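Section 4. Teaching a Task by Hand

Before you start

The Brasarby arm learns a job by being dragged through it. You hold the wrist, you do the work, and the controller remembers everything, including the part where you sneezed. Read this section to the end before you press Record.

You will need the hand guide button, the Pagano pendant, and a clear idea of what you want done. Most people bring two of the three.

CAUTION: Hand guiding turns off the stiffness in the joints, but the gripper keeps its full closing force. Keep fingers out of the jaws.

Recording a demonstration

1. Unplug the computer you are working on and lay the case on its side, open side up. Fix it so that it can't slide.

2. Set the fixture tray within easy reach of the arm and load each part in its own place. Once the recording has begun, the tray must not move.

3. On the pendant, choose Teach, then New Task. Type a name you will recognize later. The memory is full of tasks called "test" and so, in the end, will yours be.

4. Move the arm to the start pose, with the gripper at least 200 mm above the case.

5. Press Record and wait for the tone. Squeeze the hand guide button and bring the gripper down slowly.

6. Stop just short of the part. Let go of the wrist for 2 seconds so the controller can mark a waypoint.

7. Close the gripper from the pendant. Do not push the jaws shut by hand, however much quicker it looks.

8. Lift straight up until the gripper is above the walls of the case, then carry the part across. 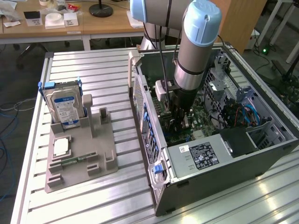
Can I switch to remote control halfway through a recording?
Press Pause first, let the arm settle, then choose Remote on the pendant. The controller joins both halves into one task.

Note: Remote control is better for tight spots, where your own hand would be in the way. It is worse for your patience. Set the speed to 15 percent until you have stopped steering left when you mean right - this passes, mostly.

Checking what it learned

9. Record the same task again, for 45 demonstrations in all. Vary your path a little each time, but keep the order of steps the same.

10. Delete any demonstration in which you dropped something. The arm has no sense of shame and will copy the drop faithfully.

11. Choose Replay at low speed and keep one hand on the stop button.

If replay halts with "Path unclear," your demonstrations disagree with each other. Review them one at a time in the Keluvcombe viewer and remove the odd ones out. For gripper force settings, see Section 5.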